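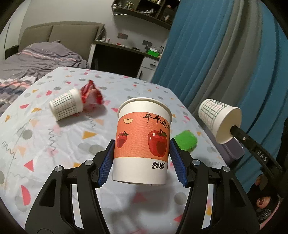
Cup number one in the jaws, on the table with the triangle sheet. The pads are the blue ones.

3/2/20

Well, it holds a cup! I'm writing this down tonight while I'm still pleased about it, before I remember everything that's wrong with the thing.

So the gripper (Lulo, the name has stuck, I've given up fighting it) has the new blue pads on both fingers now, and the difference is silly. With the old smooth ones I had to squeeze so hard that every paper cup folded in like a taco. With the textured ones I close it maybe half as hard and the cup just sits there, upright, apples facing out, looking very proud of itself. I did lift, hold, put down, over and over until my wrist complained, and I only crushed it a little on one side. I turned that side to the back.

The pads took me all weekend and I want to get down how I did them, mostly because I didn't write it down for the last pair and then couldn't do it again. Cut them a hair long. Clean the finger with alcohol, let it sit, press the pad on from the tip down toward the screw. Clamp it overnight. I tried to rush the left one with the hair dryer on Saturday and the corner came up, so that one got peeled and done over. The right one I left alone and it's perfect, naturally.

The screws are another story. I had them too tight, so the arms dragged and the jaws came together crooked, the left one always getting there first. Stepan told me last week to back them off a quarter turn and put a drop of thread locker on, and I said yes yes and didn't do it, and then tonight I did it and it closes straight. I'm going to have to tell him. He will be unbearable.

Sponges are easy, by the way. I expected the fuzzy green one to be a pain because it's so soft, but the pads bite into the fuzz and it comes right up. Cups are the hard thing. A cup lying on its side is harder still, it wants to roll off the minute a finger touches it, and I have to come in from over the top and be quick. Got it 5 tries out of 6 when it was lying up against some paper, and a lot worse on bare sheet. I should try putting something with more grab to it under there, although I like the sheet, it's cheerful and it saves the tabletop from me.

I also want to work out the slow opening. When I let go fast, the pad hangs on to the paper for a second and tips the cup over. If I let go slowly it's fine, but my hand gets bored and speeds up. A little damper would fix that, or a bit of rubber tube in the hinge. Parvathi says there's a drawer of tubing at Garkcombe that no one has touched in years, so I'll go by the workshop on Wednesday and dig. I owe them my month's dues anyway.

The plan after that is still the motor. I keep saying this! The whole idea of doing the hand-held one first was to get the fingers right while I'm the motor, and then swap me out. Narayanan thinks I should have gone straight to the servo and learned from the mess, and he may be right, but he has also burned out two of them since Christmas, so I'm in no hurry. What I've learned so far by squeezing things myself is how little force a paper cup really wants. You feel it start to give before you see it. I have no clue how I'm going to get a servo to feel that. Current sensing maybe, or one of those thin pressure strips under the pad, if I can get the wire out past the hinge without pinching it. I drew three versions of that on the back of the phone bill and hated all of them.

Money, while I'm at it. The pad sheet was cheaper than I thought and there's enough left for another two pairs. The frame is the second print, the first one snapped at the thick part of the curve, and I've gone up on the walls since then. I used up nearly the whole spool of black on it and the brackets. There's a bag of screws from Cestwood too, all the same length, all slightly too long, and I've been trimming them one by one with the cutters like a crazy person. Should just order the right ones. Will not order the right ones.

I set myself a goal, which is 1000 pickups on one pair of pads before I call them good. I've started a tally in the back of this notebook. Don't ask how far along I am. Nandini P. (the Poojary one, from the workshop, I need a better system for my two Nandinis) said she'd come over and do a couple of hundred if I feed her, and I think I'll take her up on it. It would be good to have somebody else's hand on it too. Mine has learned to make up for the thing's faults, and I can't tell anymore what's Lulo being good and what's me being careful.

For tomorrow: check the left pad corner. Find the small hex key, I had it at dinner. Try the cup half full of rice, with a tray under it this time. Text Stepan about the screws, or possibly don't.

My thumb is sore and it's late, and I still have to make lunch for work.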